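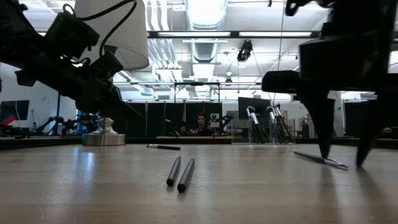 ## 4. Setting up the two-arm table for the marker sort

This section covers the table, the objects and the first teleoperated runs. Finish Section 3 (power and network) before you start. A pair of students needs some 30 minutes the first time through.

The marker sort is the first task every new member of the Modgate student team records. The left arm is named Domberg and the right arm is named Remik. Logs, settings files and the sign-up sheet all use those names, so learn them now.

### 4.1 Before you touch the arms

1. Sign in on the sheet and write down which arm each of you will drive.
2. Take off lanyards, bracelets and anything else that hangs. Tie back long hair.
3. Find both stop buttons. Press each one and check that its status line on the control screen changes to HOLD.
4. Release the stop buttons, but leave the arms in HOLD until step 4.3.

> **Caution:** The tapered fingers on Remik narrow to a point and can pinch or poke. Keep your hands off the table whenever either arm is out of HOLD, even if it isn't moving.

### 4.2 Laying out the objects

The task uses two gray markers, one black marker and one pen. Get them from the task drawer. Do not swap in markers from your own bag, as the grip widths in the settings file are set for these.

1. Wipe the tabletop with a dry cloth. Do not use spray cleaner.
2. Put the two gray markers side by side in the open space between the arms, toward the front of the table. They should be close to parallel.
3. Lay the black marker crosswise, farther back than the gray pair.
4. Lay the pen at an angle on Remik's side of the table.
5. Step back and look at the layout on the table camera preview. All four objects must be visible before you record.

The layout doesn't have to match the last run. Small changes in angle and spacing are wanted, and you should make one before each new run. Don't stack objects or let one lean on another at this stage. Stacked layouts are in Section 6.

**Note:** The tabletop is glossy and picks up reflections of the ceiling lights. If a bright streak falls right across an object in the preview, move the object. Don't turn off the ceiling lights to fix it, because the rest of the data set was recorded with them on.

**Note:** The table lamp on Domberg's side stays where it is. If it gets bumped, put the base back on its tape mark and check that the arm can make its full swing without touching the shade. Run this check at low speed.

### 4.3 Waking the arms

1. One person sits at the control desk. The other stands at the front of the table with a hand near the stop button.
2. The person at the desk says "waking Domberg" and waits for a "clear" from the table.
3. Select **Domberg > Wake**. The arm goes to its ready pose, which takes a few seconds.
4. Repeat for Remik.
5. Open and close each gripper twice with nothing between the fingers. Listen for clicking or grinding. If you hear either one, put that arm back in HOLD and go to 4.6.
6. Check the cables along the top of each arm. They should curve over the joints with slack to spare. If one is pulled tight or caught on a bracket, go back to HOLD before freeing it.

### 4.4 Practice run

Do at least 3 practice runs before recording. Turn off **Save** on the control screen so they don't end up in the shared folder.

1. Set speed to **Low**.
2. Lower the gripper over the nearer gray marker until the fingertips are just above the table. Stop there.
3. Line up the fingers with one on each side of the marker, then close slowly.
4. Lift straight up, wait a moment, and set the marker back down in the same spot.
5. Open the fingers fully before you raise the arm. Opening them partway drags the marker.
6. Trade drivers and repeat with the other arm.

> **Caution:** Do not press the fingertips into the tabletop. The arm will keep pushing until it trips its force limit, and a trip can bend the finger mounts. If you think you've made contact, raise the arm and look.

The pen is harder than the markers. It is slim, so come down close to the middle of its body and keep the fingers square to it. New drivers tend to grab it by the tip, and then it swings.

### 4.5 Recording

1. Turn on **Save** and enter both drivers' initials.
2. Set speed to **Normal**.
3. Press **Record** and wait for the tone before moving.
4. Sort the objects in this order: gray, gray, black, pen.
5. Press **Stop** when both arms are back in the ready pose.
6. Mark the run **Good**, **Partial** or **Drop**. Keep the drops. Yan, our sorting script, uses them too.

At the end of the June session the shared folder held 1,699 runs. Run numbers are given out by the script, so don't rename files by hand.

### 4.6 If something goes wrong

| What you see or hear | What to do |
|---|---|
| Gripper clicks or grinds | HOLD, then check the finger screws with the small hex key |
| Arm stops and shows FORCE | HOLD, clear the object by hand, wake again at Low |
| Preview is frozen | Stop recording, unplug and replug the table camera, mark the run Partial |
| Object rolls out of reach | HOLD both arms before picking it up |
| Fingers close off center | Run **Gripper > Zero** with nothing on the table |

If an arm shows FORCE twice in one session, stop using it and write to Wenjie Hao with the run number. Don't take the gripper apart yourselves.

### 4.7 Putting things away

1. Send both arms to **Park**, then HOLD.
2. Return the markers and the pen to the task drawer.
3. Check that the last run shows as uploaded.
4. Sign out, and note anything loose, noisy or missing in the last column of the sheet.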